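Search this site Search Go

PRESS RELEASE
March 2025

Ulldale toy library opens a sorting table for stacking toys

The Ulldale toy library has set up a new table for checking and sorting its stacking toys, so that families can borrow sets with every ring in place. The work began in December and the first sorted sets can be borrowed now from the library's room on Jiltside.

The library lends 647 toys to families with children under school age. Stacking toys are borrowed more than any other kind and they also come back incomplete more than any other kind. Until the winter, sets with missing rings were put in a cupboard and left there. By the end of last year the cupboard held 518 odd pieces, and a good many of the sets they belonged to were still on the shelves with gaps in them.

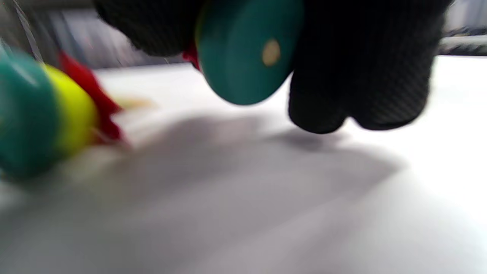
Stacking toys are harder to keep together than they look. Two makers may use nearly the same sizes and nearly the same colours, and a ring from one set will often sit quite well on the post of another. Sorting is done a piece at a time on a white tabletop, where a teal disc or a bright red piece is easy to pick out and compare with its neighbours. Each piece is checked for chips, cracks and rough edges, then matched with the rest of its set and threaded back on in order. Pieces that fail the check are taken out of use. Sound pieces with no set go into a box of spares, and the box is looked through again whenever a new batch of returns comes in.

Hjalti Damgaard, who runs the toy library, said: "Parents were telling us the same thing over and over. They would get a toy home and find there was a ring short, and the child would lose interest or get cross with it. We had the missing ring all along in a good number of cases. It was in a cupboard with several hundred others and we had no proper place to lay them out.

"It is slow work and we are not in a hurry. A set goes back on the shelf when it is right. If it takes a fortnight to find the last piece then it takes a fortnight."

The shelving beside the table was paid for with a grant from the Norðdahl fund, which supports small projects for young children. Storage boxes with clip lids were given by Plultex. Each box now carries a card listing the pieces by colour and in the order they go on the post, and borrowers are asked to check the card before they bring a set back.

The figures that come apart are being sorted along with the plain rings. They take longer, as a head or collar has to be matched as well as the body, and the painted faces are looked at for flaking before the toy is passed.

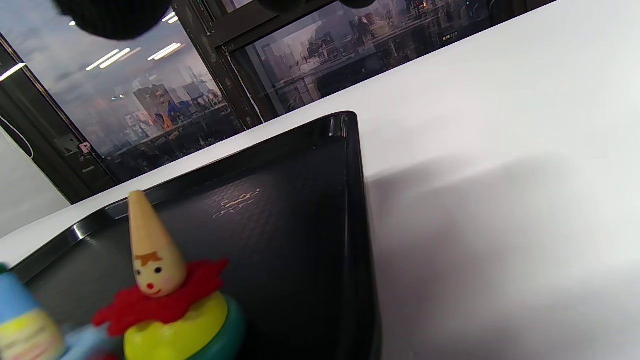 A stacking clown with a wooden cone head and red felt collar, in the black tray.

Families may borrow up to 3 toys at a time, for as long as 5 weeks. Joining is free for anyone living in Ulldale, and childminders may join on the same terms. There is no charge for a lost ring, but the library asks to be told about it when the toy is returned so that a spare can be looked for straight away.

Anyone who finds an odd ring, disc or wooden head at home is asked to bring it in, even if the toy was borrowed years ago. Pieces can be handed over at the desk or left in the returns box by the door.

The library would also be glad of whole or part sets that children have grown out of. Wooden and plastic toys are both welcome. Soft toys cannot be taken at present.

ENDS

Notes for editors

The Ulldale toy library lends toys, puzzles and games for use at home. Stacking sets are kept on the low shelves nearest the desk.

Hjalti Damgaard is available for interview. Please ask for him at the toy library, Jiltside, Ulldale.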